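Home News Working Groups Documents Training Contact

PRESS RELEASE

Tokis publishes a code of good practice for tabletop robot arms working with mains leads and charging cables

Clalitthorpe, Tue 7 May

Tokis, the association for small-scale automation, publishes today its first code of good practice for robot arms that work on a table near electrical leads. The code has the title "Arms, Leads and Sockets". It is meant for workshops, colleges and small laboratories where one or two light arms are used for household tasks, such as plugging in a charger or moving a telephone from one place to another.

The existing rules for industrial robots are written mostly for large machines behind a fence. They are good rules, but a person who has two small arms on a bench finds it difficult to know which parts he or she must follow. The new code does not replace any law or any standard. It brings together in plain words what a careful operator should do before, during and after a session, and it says clearly where the operator must go back to the full standard.

The draft was open for comments last July. Tokis received 817 comments from 45 organisations, and every one of them has a written answer in the annex. The largest part of the comments was about cables, and for this reason the chapter on cables is now the longest one in the document.

Loose leads inside the working area

The first draft asked that all leads be fixed to the table with clips. Many readers wrote to us that this is not practical when the cable itself is the object of the task. A robot which learns to plug in a telephone must meet a cable that is lying freely, with loops and crossings, as it would lie in a home.
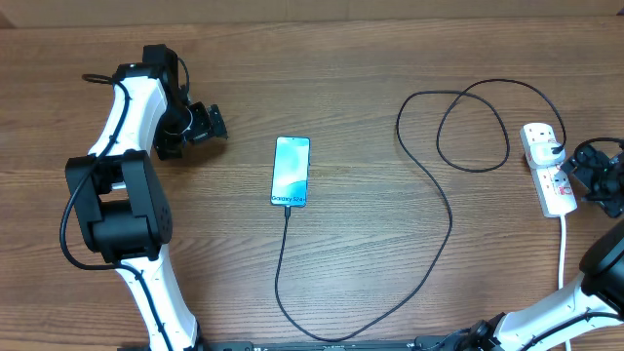

The final text therefore makes a difference between task leads and service leads. A task lead is one that the arm is expected to touch. It may lie loose, but the operator must know its full length and must check that it cannot reach the joints of the arm when it is pulled. A service lead is one that gives power or signal to the arm itself. It must be fixed along the links wherever the movement allows, and any free loop at a joint must be only as long as that joint needs. Before each session the arm should be moved slowly through its full range by hand or at low speed, and the operator should watch the loops during this check.

Mains voltage is treated separately. The code says that a power strip may be used as a task object only if it is supplied through a residual current device, and only if the fingers of the gripper cannot enter the socket openings. Where the fingers are thin or have metal ends, the strip must be disconnected from the supply for the whole session. A switch on the strip is not accepted as disconnection. On this point the working group was of one opinion from the first meeting, and the wording was not changed after the comments.

Small arms and the space around them

The second large chapter is about the surroundings. In a fenced cell the space is decided once and stays the same for years. On a bench it changes from week to week. People put up screens, boards and coloured backgrounds so that the cameras meet different conditions, and afterwards they take them away again.

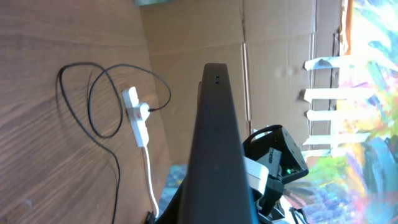
Under the code, everything that stands inside the reach of an arm is counted as part of the cell. It must be written in the session record and it must be stable enough that a slow contact does not bring it down onto a person or a lead. Light materials such as card and paper are permitted, but they must be kept away from power supplies and from anything that becomes warm. If a background is changed, the operator makes the low-speed check again. Jiang, the laboratory equipment supplier which took part in the trial of the draft, asked for a simple one-page form for this, and it is now Annex C.

The code also gives advice on cameras at the wrist. Such a camera gives a very useful near view, but it must not be used as the only means to supervise the arm. The gripper itself hides a part of the view. The person in charge must always have a direct line of sight to the whole working area and must be able to reach the stop button without crossing it.

Main requirements in short

The code has 17 requirements. Tokis wishes to draw attention to these 4, which were most often missed in the trial:

1. The stop button is tested at the start of each session -- not only once a week -- and the result is written down.

2. Two arms on the same base are treated as one machine. One stop button must stop both.

3. The speed is reduced when a fingertip comes close to a hard surface. The operator sets a force limit for contact with the table and does not raise it during the session to finish a task.
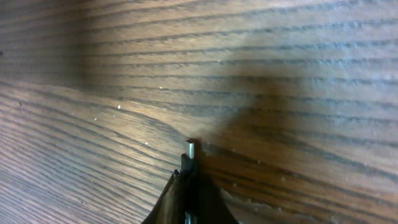 4. The leads are inspected by eye after the session, over their full length, and a lead with a damaged cover is taken out of use on the same day.

Training and next steps

Together with the training provider Dandis, Tokis will offer a one-day course on the code in Clalitthorpe. The course is for operators and also for teachers who are responsible for a room with robot arms. Participants bring their own session records, and these are discussed in small groups. The first course takes place in July.

The working group will continue to collect reports from users. Tokis is especially interested in near misses with cables, including those where no damage was done. Reports can be sent without a name.

"Arms, Leads and Sockets" is free of charge and can be requested from the Tokis office in Clalitthorpe. Printed copies are available for colleges. Translations are in preparation, and organisations that would like to help with checking them are invited to write to the same office.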